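The Sunday Drawer
Notes from a household that is trying

Condiments, and where they go to die

I own a fridge door with 4 shelves, and until November every one of them was a retirement home. Mustards I bought for one recipe. A jar of something from the Hukura market stall that I was told would change my life and which has so far changed only the smell of the door. Two bottles of the same hot sauce, both open, because I refuse to believe I already have hot sauce until I am home again with more of it.

The containers on the counter were worse. Dish soap, hand soap, the oil, the other oil, a vinegar for salads and a vinegar for the kettle, all standing in a row like people waiting for a bus that had been canceled. To wipe the counter I had to move the row. So I wiped around it, and over time the row developed a sort of coastline.

Iona Leckie, who writes the pantry column in this newsletter and is annoyingly right about most things, told me to stop buying organizers and clear one surface. Clear it completely, she said, then let things back on only when you reach for them. I had just spent $52 on a Storudside turntable, so this was not what I wanted to hear. The turntable spins beautifully. It turns out the wrong bottle to face you with great confidence.

I did what she said on a Saturday, in a bad mood, with the radio on. Everything went on the floor in the hall. I gave it 90 minutes and it took most of the afternoon, partly because I stopped to read labels and partly because the cat got into the box with the vinegars and would not be reasoned with.

The rule I settled on for the tabletop is that a container may stay if I used it in the last day, and it has to stand in a corner with its friends. No spreading out. A row becomes a shelf, and a shelf becomes a lifestyle. A huddle can be picked up in one go and put back in one go, and I have found I will do almost anything that takes one go.
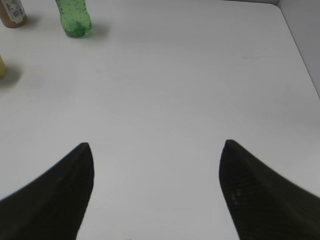 How many containers should you keep out on a table?

As many as you can shift with two hands in a single trip, and for most people that comes to a small handful. Anything past that needs a cupboard.

A few other findings, in case you are going in after me.

Tall bottles belong at the back of the huddle. I had them at the front for a week and knocked over the same one every morning reaching for the salt.

Decanting is a trap. I bought six matching Miah jars so that everything would look calm, and now I have six calm jars and no idea which one is cornstarch. I have tasted them all. One was baking soda.

If you must have a tray, get one too small. I tried a big Ploten tray first and it filled up overnight, like a parking lot. The one I use now is the lid of a cookie tin and there is no room on it for ambition.

Throw out anything with a crust around the cap. You know the one. You have been putting it back for a year.

Several of you wrote in after last month's item on spice racks, and I would like the reader who alphabetizes by Latin name to know that I think about you often. Next month is the cupboard under the sink, where I have already found a sponge that predates my lease. Send me your worst one, with a rough date if the packaging still shows it. The turntable, by the way, is free to anyone who will come and get it. It is in the hall, under the vinegars.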